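Robot Software, Handout 6: Wrist Views, Blur, and What "Perceived" Means
Notes: Elīna Vanags. Last edited 17/05/2020

Reading before lab: chapter on pose estimation, plus the Vollholm driver notes. Skip the benchmark section of the driver notes, or read it the way you would read a car ad.

1. Where we left off

Last time we had a pick routine that asked a detector for a pose, planned to it, and closed the fingers. It scored 93 out of 110 trials. Several of you wanted to call that solved. Before you do, look at which trials went in. The blocks started in the same spots and the arm paused before each picture. Take the pause away and we have no number at all.

2. The pause is part of the algorithm

If your node reads a frame while the arm is moving, three clocks are involved: exposure, joint state, and the time your callback ran. Most student code uses the third and calls it the first. At low speed you get away with it. The error then turns up as a "calibration problem" and somebody spends an afternoon with a checkerboard.

Consider what the detector has to work with when the wrist is turning. The fingers move with the camera, so they stay sharp, scuffs and all. The red block past the fingertips goes soft at the corners, and corners are what our pose fit wants. Anything transparent is worse.
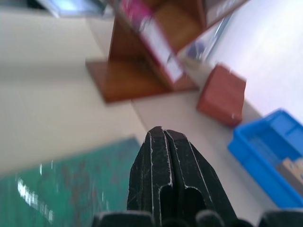
Mārtiņš Priedītis objects that a newer network trained on blurred frames would handle all of this, and that stopping the arm is a crutch we keep out of habit. He would drop the pause and retrain.

Maybe. I have heard the same about the last few networks. Training on blur may give you a box around the block. It does not tell you where the wrist was during the exposure, and the planner needs that too. If he brings logs to the next session I will gladly rewrite this section.

3. Confidence scores

The Gomico wrapper returns a score from 0 to 100. Do not treat it as a probability. On our held-out set, detections scored 83 and up were wrong often enough that a threshold alone bought us very little. Check the pose against the table plane, and against a second frame from a different wrist angle.

4. For the lab

Record 24 approaches with the pause and 24 without, same start poses. Log the exposure timestamp, the joint state nearest to it, and the gap between them. Plot pose error against joint speed. Keep the failed detections in the file; last year's plots were beautiful and half the rows were missing.

Hand in the plot, the raw log, and one paragraph on what your data cannot show. Groups sharing the Sproģis arm should agree on a speed limit first and write it down.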